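Renent Opens Its Doors for a Sunday of Table Setting at Lundel Hall

LUNDEL – Renent, the neighborhood supper club that has been feeding people at shared tables for 11 years, will hold its first Tray Day this May. Doors open at 10 a.m. on Sunday, and everyone who likes a well-laid table is welcome, whether they have hosted a hundred dinners or eat most of their meals standing at the counter.

The idea is simple and a lot of fun. Long tables are covered in brown kraft paper and marked off with blue tape into big rectangles, one place to a rectangle. Guests pick up a tray, choose a plate and utensils from the shelves, and lay out a meal the way they would like to be served it. Then they swap seats and try somebody else's.

"We did a small run with 27 neighbors over the winter and people would not go home!" said Seo-ah Jeon, who planned the program. "One woman moved her spoon from the side to the top of the tray and back again for most of an hour. Everyone at her table had an opinion about it."

Two sessions are planned, one before lunch and one after. The morning is for families, with trays in bright colors and plates with a good deep rim for small eaters. The afternoon session, led by Lucía Bermúdez, looks at one-tray meals for people who eat in bed, on the sofa or at a desk, and at how to keep a soup spoon within easy reach when there isn't much space to work with.

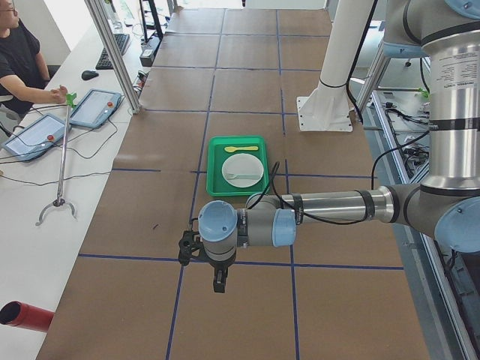
A round white plate and a yellow spoon on a green tray, set out on the paper-covered worktable.

Plates, trays and spoons for the day come from Weratine, a family-run kitchenware shop on Jõgi Street, and many of them are plastic, so no one needs to worry about a dropped dish. Shop owner Tadhg Daly will bring extra trays in several sizes, including a few old cafeteria ones he has been saving for years (he is hoping someone will finally agree with him that they are the best trays ever made).

Lunch is lentil soup, bread and stewed apples, served on the trays guests have laid. Please mention allergies when signing up.

Tickets are $5 each and include lunch. Children eat free. Places can be reserved at the Renent front desk or at Weratine during shop hours, and any seats left over will be sold at the door. The hall is step-free, and street parking is free all day.

Press contact: Kalevi Kallio, Renent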